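News > Research > Students

Tedbridge student studies how families abroad keep a language in use

(Tedbridge) A final-year student in the Department of Linguistics at the University of Tedbridge has spent the past year finding out how families who have moved away from the Sầm valley continue to speak, write and teach their language at home, and what part letters, recorded tapes and electronic mail play in that work.

Hortensia Fuentealba began the study as an undergraduate essay on family letters. It has since grown into a full research project, supported by an Allel Award for student research and supervised by Dr Homa Kiani, senior lecturer in the department. The first findings were presented to staff and students at the opening of the new session in September 2001.

The project draws on answers from 164 households, most of them in Tedbridge and the neighbouring town of Tultden. Each household was asked to keep a simple diary for four weeks, noting when the language was used, by whom and for what purpose. Ms Fuentealba then visited a smaller group of families to record longer conversations, in which grandparents, parents and children were invited to speak separately as well as together.

"I had expected the telephone to be the most important link," said Ms Fuentealba. "Families do use it, but calls are expensive and tend to be short. When people wanted to tell a story, or to pass on a recipe or a piece of family history, they recorded a tape or wrote it down. Those are the occasions on which younger members of the family hear the fuller form of the language."

The tapes have become a large part of the research. Families have lent 228 cassettes to the project, the oldest of them recorded more than 20 years ago. All are being copied in the department's sound laboratory before being returned to their owners. Permission has been sought from each speaker, or from the family where the speaker has died, and households may ask for any recording to be kept closed.

Định Giáp, a retired schoolteacher who lives in Tultden, has assisted the project as language adviser. He has checked the written versions of the recordings and helped to settle the spelling of words that do not appear in any printed dictionary. The working word list now contains 3000 entries, of which 700 have been identified as particular to the valley.

"There are words on these tapes that I had not heard since I was a boy," said Mr Giáp. "My own grandchildren have asked me what they mean, and I have been glad to be asked."

The study also looks at the growing use of electronic mail among younger members of the community. Ms Fuentealba found that many of them write to cousins overseas in a mixture of English and their family language, often leaving out the accent marks which their keyboards cannot easily produce. Some parents regard this as careless. The study takes a more favourable view, noting that several of the young people concerned had never written the language at all before they began to exchange messages.

Dr Kiani said the project showed the value of giving undergraduates the opportunity to carry out original work at an early stage.

"Hortensia has gained the trust of a great many families, and she has done so by listening carefully and by returning what was lent to her," said Dr Kiani. "The department will benefit from this collection for many years, and so, we hope, will the people whose voices are in it."

A set of the copied tapes will be placed in the University Library, where it will be looked after by Audrey-Anne Campbell, assistant librarian for special collections. Listening copies will be held on the second floor and may be used by members of the public on production of a reader's ticket. A second set is to be offered to the public library in Tultden.

Nghĩa Khổng, who teaches a Saturday language class for children in Tedbridge, intends to use extracts from the recordings in lessons from next term. A booklet of stories taken from the tapes, with the text printed in both languages, is being prepared for the class and will be supplied to participating families without charge.

Ms Fuentealba will remain at Tedbridge to begin a master's degree, in which she plans to extend the study to families living in other parts of the country.
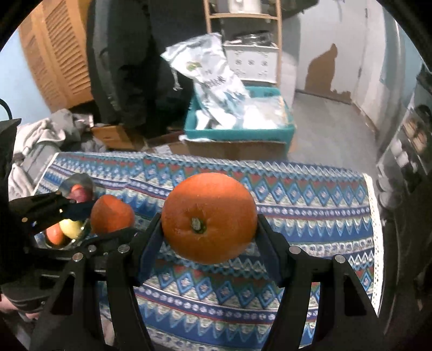

She hopes to hear from households with letters or tapes of their own, who may write to her care of the Department of Linguistics.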